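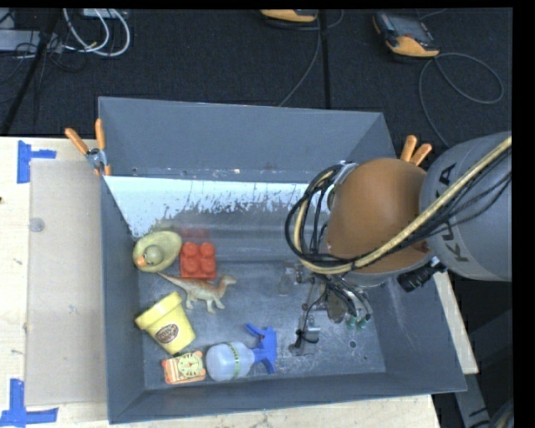
Bin demonstration, also called tote teaching, is a method of showing an industrial robot arm how to pick up and move loose objects within an open-topped container. A person either guides the arm by hand or drives it from a distance, and the motion is recorded for later use in training a control program. The method is a branch of the wider field known as learning from demonstration.

Background

Industrial arms were long programmed point by point with a handheld pendant. An operator jogged the arm to a position, stored it, and moved on to the next. The approach suits parts that always arrive in the same place, but copes poorly with mixed items lying at any angle. Bin demonstration replaces the stored points with complete recorded motions, so that small corrections made by the operator near the object are kept along with the main path.

Hand guiding

In hand guiding, also called kinesthetic teaching, the operator takes hold of the wrist or a fitted handle while the arm's motors offset its own weight. The operator feels contact directly and needs little training. The drawbacks are fatigue on larger arms and the presence of the operator's hands in the camera view, which can spoil the recording for programs that learn from pictures. The Gauthier handle, a ring clamped behind the wrist, moves the hands further back but does not remove them from view.

Remote control

In remote control, or teleoperation, the operator stands clear of the cell and steers the gripper with a joystick, a tracked hand controller or a smaller copy of the arm. The camera view stays clean. Delay is the main difficulty. The Flumov procedure sets a limit of 200 milliseconds between the operator's movement and that of the arm, and any recording that exceeds it is discarded. Operators also lose the sense of touch, and tend to close the gripper harder than needed unless force is shown on a screen or returned through the controller.

Objects and layout

Rigid toys, building blocks, cups and household bottles are common test objects. They are cheap, vary in shape and colour, and tolerate being dropped. Objects that lie against a wall are harder to grasp than those in the open, as one finger must pass between the object and the side of the bin. The bin is normally clamped to the table – a shift of even a few millimetres during a session makes earlier recordings disagree with later ones.

The Skivora object list, used by several teaching laboratories, contains 132 items sorted by size and by the type of grasp required. Objects are rearranged between recordings, either by hand or by the arm itself.

Recording and use

A typical recording holds joint angles, gripper opening and camera images, all stamped with a common clock. Failed grasps are labelled and kept in some collections and deleted in others. In the Karkis trials, a program trained on remote-control recordings completed 82 per cent of single-object moves. Results fell when two objects were touching at the start.

Safety

Hand guiding is carried out at reduced speed with an enabling switch held down throughout. During remote control the operator remains outside the reach of the arm and keeps a stop button close by.

See also

Pick and place
Teach pendant
Teleoperation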